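Home | Posts | Bench notes | About me | Contact

Filed under: Robots, Reviews

A month with the Kadow push kit
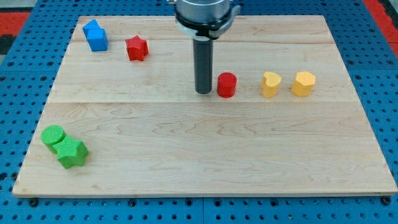 Hilldale Makers' Club – Robotics Group

I promised in December that I would write about the Kadow kit when I had used it enough to have an opinion. Now I have one, and it is a little mixed, so please read until the end before you order anything.

First, what you buy. The Kadow is a tabletop pushing kit for people who already have an arm. It does not include the arm, and the shop page could say this in larger letters. In the box you get a rod that goes on the wrist in place of a gripper, a set of coloured blocks, the files to print more blocks, and a licence for the software. We paid 700 for the full kit. There is a smaller kit without the blocks, and if you have a printer I would choose that one.

The idea is very simple. The arm cannot pick up anything. It has one stiff finger and it can only push. You write an instruction, for example "move the red cylinder to the yellow heart", and the software must find the pieces, plan the path of the rod and push until it is satisfied. It sounds like a game for small children. I thought so too, and then I tried to write my own pushing routine for comparison, and after one weekend I had much more respect.

When you push a block with a round rod, the contact is very small. If you are a little to the left of the centre, the block begins to turn to the right, and soon you are pushing a corner, and after that you are pushing air. With a gripper you close the fingers and most of the small errors disappear. With a rod every small error stays with you and grows.

The shapes matter a lot. The cylinders are the difficult ones, which surprised me. I expected the stars to be worse, but a star has hollows between its points and the rod likes to settle in them, so a star often travels quite straight. A cylinder has no place where the rod can rest. It escapes to one side, and the software has to come around and try again from a new angle. The cube is easy if you push on a flat face. The heart is fine from the rounded side, and difficult from the point.

Setting up took us two evenings. Mounting the rod was quick. The calibration was slow, and here I must complain. The manual asks you to touch the tip to a number of places on the board, and the page which explains the height of the tip is translated so badly that Halima Mabula and I read it aloud to each other and understood two different things. She was right. The tip must travel very low, but it must not drag. If it is too high, it can pass over the edge of a piece or tip it, and if it is too low it scratches your board.

About the board: it is not in the box. You need a flat, smooth surface, fixed well. Ours is made from planks, and I was worried that the pieces would catch at the joints. They catch sometimes, when a joint is not perfectly level, and a bit of sanding helped. If I did it again I would look for one single sheet. A pale surface is a good choice for the camera in any case, and the strong colours of the blocks are easy for the software to separate from it.

Now the results, as I know many of you come only for this part. I kept a log of 201 instructions. I will put the whole log in another post when it is tidy, so here I give only my impressions. Short instructions with one block and one target were good, and after the first week I stopped watching them with my hand near the stop button. Instructions with a place on the board ("to the lower right corner") were also good. Instructions about groups were weak. When two pieces stand against each other, for example the green star and the green cylinder, and you ask for only one of them, the rod very often brings both. Separating them is possible, but you must ask for it as a separate step. The older Başaran software that I used before had the same problem, so perhaps it is unfair to blame only Kadow.

What I like best is how safe it feels for beginners. There is very little to break. Nothing is lifted, so nothing falls. Zulmira Falcão, who teaches the newcomers in our group, has started to use it for the first lesson, and she says people lose their fear of the arm much faster than with the gripper exercises.

What I like least is the licence. It is for one computer only, and to move it to another you must write to support. They answered me politely, but it took four days. For a club, where laptops come and go, this is not practical.

Would I buy it again? For a club or a school, yes – the small kit. For one person at home I am less sure. The Iddale bundle, which comes with its own arm, costs 3,000, and that is a different kind of decision, but if you do not own an arm yet you should at least compare them.

Next I want to print some new shapes, maybe a crescent and a long bar, and see what the rod makes of them. If somebody has tried a softer tip, with rubber or felt at the end, please write to me. Halima believes it will help with the cylinders. I think it will only make them stick and then jump, but I was wrong about the stars, so we will test it.

This site uses cookies to remember your settings and count visits. Accept | Manage choices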